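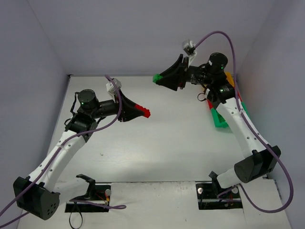 Product Review: Stallico Home Charging Station, Wall-Mounted Model

The Drultbridge Motorists' Association reviews equipment for members who own or are considering an electric vehicle. The present review concerns the Stallico wall-mounted charging station, which was installed at the association's office parking lot in April and used daily by staff and visiting members over 16 weeks. The unit was purchased at the regular retail price.

Installation

The charger must be connected to a dedicated 240-volt circuit by a licensed electrician. Our installation was completed in one morning at a cost of $425, including the permit. Members whose electrical panel is on the opposite side of the house from the garage should expect to pay more, and a panel upgrade, where one is required, is a separate expense.

The mounting bracket is sturdy and the paper template supplied with it was accurate. The printed instructions are less satisfactory. Two of the wiring diagrams refer to an earlier version of the terminal block, and our electrician had to download a corrected sheet from the manufacturer before proceeding. Stallico should include the corrected sheet in the box.

Daily Use

Charging begins within a few seconds of plugging in. Over the review period the station completed 119 charging sessions, and only two were interrupted. Both interruptions occurred during a thunderstorm, and the unit resumed on its own when power returned.

The cable is long enough to reach a charging port on either side of a mid-size sedan. It does become stiff on cold mornings, and several members found it awkward to hang back on the holder, which is shallow and placed rather low. A deeper holder is sold separately by Bassi and fits without modification. We regard this as something that ought to have been part of the original design.

A ring of light on the front cover shows whether the unit is ready, charging or in fault. It is easy to read at night but faint in direct sun.

Scheduling and the Phone App

Owners whose utility offers lower overnight rates will want to use the scheduling feature. The start time can be set on the unit itself or through the app. Setting it on the unit is simple. The app is slower, and it signed us out on several occasions - usually after an update - without any notice that the schedule had been paused. Members who depend on overnight rates are advised to set the schedule on the unit and use the app only to look at past sessions.

Valter Björklund, who reviewed the energy records for the association, compared the app's monthly totals with a separate meter and found the two in close agreement.

Comparison with the Vamstead Charger

The association reviewed the Vamstead charger last year. The Vamstead costs $300 less and charges at a somewhat lower rate. For a driver with a short commute who parks at home every night, the lower rate makes little practical difference. The Stallico is better suited to households with two electric vehicles, as two units can share a single circuit and divide the available power between them. We were not able to test this feature with only one unit on site.

Warranty and Service

The warranty runs for three years and covers parts only. Labor is not covered, and the charger must be returned in its original carton. Our one call to customer service, regarding the wiring diagrams, was answered promptly and the representative was well informed.

Rating

The Stallico station receives four out of five for charging performance, three for ease of installation and two for its app. It is recommended for members with two electric vehicles or a long daily drive. Other members should consider the Vamstead first.

Questions about this review may be directed to Rosalba Dal Bello at the association's office. Members who have used the Stallico through a full winter are invited to send their comments, particularly on the condition of the cable.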